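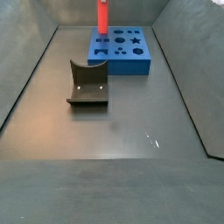
Tablero encajable de espuma azul, con nueve huecos de distinta forma. Delante, soporte negro en L.

Evaluación de material didáctico: tablero encajable Gulirix
Ficha n.º 1431. Publicada el 8 de abril de 2025
Área: motricidad fina y percepción de formas

El Servicio de Recursos Educativos de Prondetdale ha examinado el tablero encajable Gulirix, distribuido por Cindow, a fin de valorar su incorporación al fondo de préstamo para centros de educación infantil.

Diseño
El tablero es un bloque de espuma de color azul vivo, de cara superior plana y laterales rectos. Las nueve aberturas combinan figuras habituales, como el círculo, el cuadrado y el óvalo, con otras menos frecuentes en este tipo de material: una estrella de cinco puntas, un arco en forma de puente y un trébol de tres círculos. El repertorio resulta adecuado para un trabajo graduado. Se recomienda comenzar por el círculo grande y reservar el trébol y el hexágono de contorno redondeado para una segunda fase.

Uso en el aula
El material se cedió durante 2 trimestres, a partir de septiembre, a los centros adscritos al programa Mészáros. El profesorado valoró favorablemente el escaso ruido y la ligereza del bloque. Como inconveniente, señaló que este se desplaza sobre mesas lisas cuando el alumno presiona con fuerza, por lo que conviene el uso de una base antideslizante. Se observó asimismo que el color uniforme del tablero no ofrece pista alguna para asociar pieza y hueco; el alumnado de menor edad precisó acompañamiento.

Conservación
La limpieza debe realizarse con paño húmedo y jabón neutro. Los bordes interiores de la estrella son la zona más expuesta al desgaste y han de revisarse al término de cada préstamo.

Valoración
Favorable. Se autoriza la adquisición de 300 unidades con cargo al expediente 3881. El tablero no se considera apto para uso sin supervisión.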